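Keeping a pair of hand-held grippers in order for cloth work
Workshop and household tips, by Clotilde Courtois

These notes apply to the Rondimer hand-held pair, used one in each hand for folding and sorting clothes at a bed or table. Most of the points will do for any two-fingered gripper of the same pattern. Tools needed: a cross-head screwdriver that fits properly, a soft brush, two lint-free cloths, a strip of thin card and a torch.

Before the first garment

Check the fingers with the jaws at rest. They should stand upright and parallel, with the same gap at the tips as at the root. If the gap narrows towards the tips, slacken the finger mounts on the slotted frame, slide a strip of card between the fingers, close them on it lightly and retighten. Do the left finger first, then the right, and go back to the left for a last quarter turn.

The jaws on my pair open to 17 mm at this setting. Write your own figure down and keep it with the grippers. A hand-held tool gets knocked, and the drift is too slow to notice by eye.

Next, the screws on the rear housing. Press the driver in firmly before turning and stop as soon as the head seats. These go into a light housing and the threads strip easily. A stripped thread can be rescued with a longer screw of the same gauge, but only once.

Leave the code label alone. It can be wiped with a dry cloth. Spirit lifts the print, and a label that has lost a corner of its code may not read.

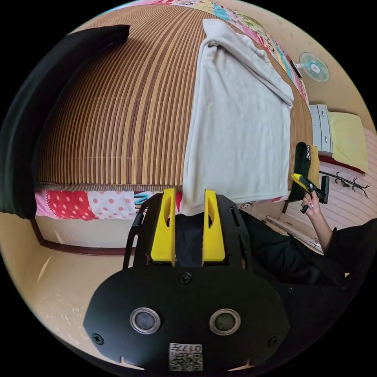

Fleece is the worst material for shedding. After a spell on fleece or brushed cotton, open the jaws fully and brush from the root of the fingers outwards. Fibres collect in three places: the cut-outs in the frame, the holes through the fingers, and the seam where the frame meets the housing. The seam needs the corner of the brush. Do not use compressed air there, as it drives lint inwards.

Wool is easier to deal with but catches on any burr. Run a fingertip down the inner face of each finger. If you feel an edge, take it off with fine wet-and-dry paper, two or three strokes, and wipe away the dust.

The lenses

Clean the two lenses last, when no more lint is coming off the rest of the tool. Brush first, then wipe with a dry cloth in a single pass across each glass. Rubbing in circles grinds whatever is left into the coating. For skin grease, breathe on the glass and wipe once more. Window cleaner is too strong. So are the wipes sold for spectacles in some chemists' shops, which leave a film that shows up as soon as the light is behind the work.

Check both lenses with the torch held low and to one side. A smear on one of the pair is easily missed from straight in front.

Setting up the bed

Height matters more than anything else. The wrist should be close to straight when the fingers touch the surface. If the bed is low, sit down to it. Bending over it for an hour gives a sore back and a tired grip, and a tired grip lets the fingers wander.

A firm woven mat over the mattress is a good working surface. The fingers can slide under a hem without digging in, which they will do on a bare sheet. Lay the mat with its ribs running away from you where you can. Fingers that travel along the ribs pass smoothly; fingers that travel across them chatter, and the tips wear unevenly.

– Tuck in or fold back any quilt edge that a garment could be picked up with.
– Close zips and move loose cords away from the part you intend to grip.
– Work on one garment at a time and keep the rest to the side.
– Put bottles, cups and anything on a nearby sill out of reach of a swinging sleeve.

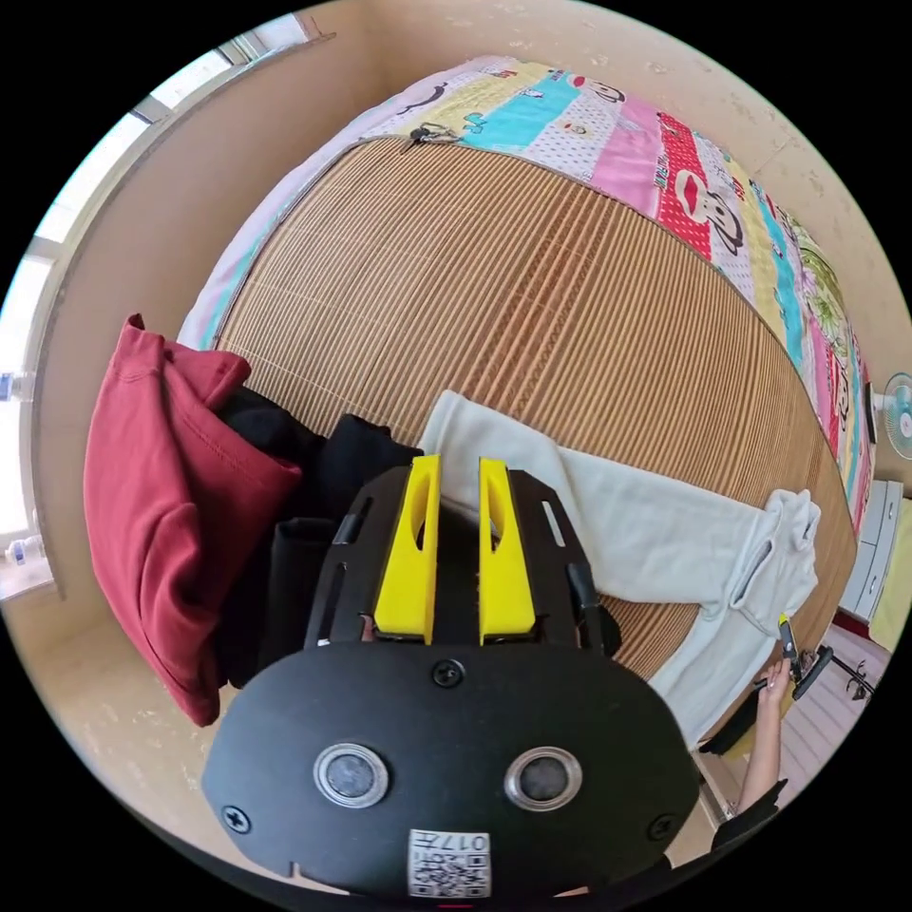

Dark cloth gives more trouble than pale cloth. Black on black is the hardest: the edge of the upper garment disappears into the one beneath it, and the usual result is that both layers are lifted together. Separate black items before starting. If they must be stacked, put something light between them.

Ribbed hems and cuffs are the best places to take hold. The fabric is thicker there and springs back against the fingers, so less pressure is needed. Long garments such as sweatpants want both grippers, one at the waistband and one at a cuff, with the cloth drawn out flat before any fold is made. Drag it slowly. A quick pull brings the mat with it.

If a garment keeps slipping out of the jaws, look for these in order:

1. Lint on the inner faces. Brush and try again.
2. Fingers out of parallel. Use the card.
3. Tips worn smooth. Roughen lightly, or replace.
4. Grip closed on a single thin layer. Take a deeper pinch.

I have had to go past the second step only a few times. When replacing fingers, change both on the same gripper, never one. A new finger against a worn one closes on the skew and wears itself to match. I buy mine from Pons, part 494, sold in packs of four, which does the pair of grippers. The mounting holes were a tight fit on the last pack and needed easing with a round needle file.

The handle and trigger

Wipe the handle down after each session with a cloth wrung out nearly dry. Pull the trigger through its full travel ten times with nothing in the jaws and feel for a rough patch. A rough patch in the same place each time is usually lint in the slide. A rough patch that moves about is more likely to be the spring. I put one drop of Condov light oil on the slide in November and wiped off all that would come away. It should not need more for a good while. Oil on the finger faces will mark cloth, and it takes several washes to get it out of white cotton.

Storage: fingers upwards, jaws slightly open, in a box with a lid. A pair kept lying on its side will in time lean to that side. Do not hang them by the trigger.

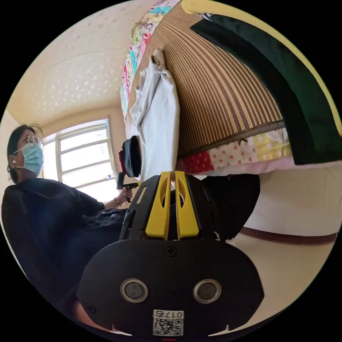 Camgate, 2021-12-30

Additions since the page first went up.

A reader asked about strong window light. Sit with the window behind you or to one side and turn the work so that the lenses are not facing the glass. With white cloth this makes a clear difference, as the creases vanish under too much light and it becomes difficult to find an edge. A thin curtain will do if the bed can't be moved.

Another asked whether a wristwatch or bracelet gets in the way. A thin one does not. Anything with a raised buckle will snag on knitwear sooner or later, so turn the buckle to the inside of the wrist or take it off. Long hair should be tied back, and loose sleeves pushed up to the elbow.

On crumpled cotton: do not try to grip the middle of the heap. Find a free corner, pick it up with one gripper, let the cloth hang for a moment and take the next corner with the other. If part of the piece is already hanging over the edge of the bed, start from that part.

I have also been asked for the torque on the housing screws. I have no figure for it. Hold the driver between finger and thumb only, and when it slips in your grip the screw is tight enough.

Correction to the section on fingers: the card should be thin, of the sort used for index cards. Corrugated card compresses and will set the gap wrong.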